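About Rernia

Rernia designs and assembles compressed air dryers and inline filters for workshops, dental laboratories and small food plants. The company was set up by Saron Tilahun and Tekle Negussie, who had both worked on compressor servicing and saw the same fault on most call-outs: water in the line downstream of the receiver.

Our main range is the Plarkidel series of refrigerant dryers. There are 3 frame sizes. All use the same controller, drain valve and filter bowl, so a site with mixed sizes can hold one set of spares. The largest unit weighs 74 kg without packaging and passes through a standard single door. Wako filters are sold separately and fit Plarkidel dryers as well as most lines with threaded ports.
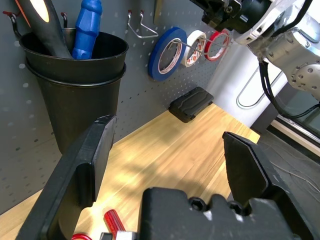 Filter elements should be changed when the pressure drop gauge reaches the red band, or after twelve months, whichever comes first. The bowl is released by hand once the line has been vented. The cover of the drain valve is held by two screws, and a screwdriver like the red-handled one on the wooden tabletop is enough to remove it. The sensor lead unplugs from the board and needs no tools. Service sheets are supplied in print with each dryer and can be requested again by quoting the serial number.

Assembly and testing take place at our Jendale works. Each dryer is run under load and the outlet dew point is logged before the unit is released. Test records are kept for the life of the product. We hold 467 part numbers in stock, including seals and drain kits for models no longer made.

Tekle Negussie is responsible for design and test. Saron Tilahun runs sales, spares and the service desk. Enquiries about sizing should state the compressor output, working pressure, inlet temperature and highest room temperature expected in summer. The works is closed for stocktaking in the last week of July, when spares orders are still accepted but not dispatched.

Page last revised 8/29/24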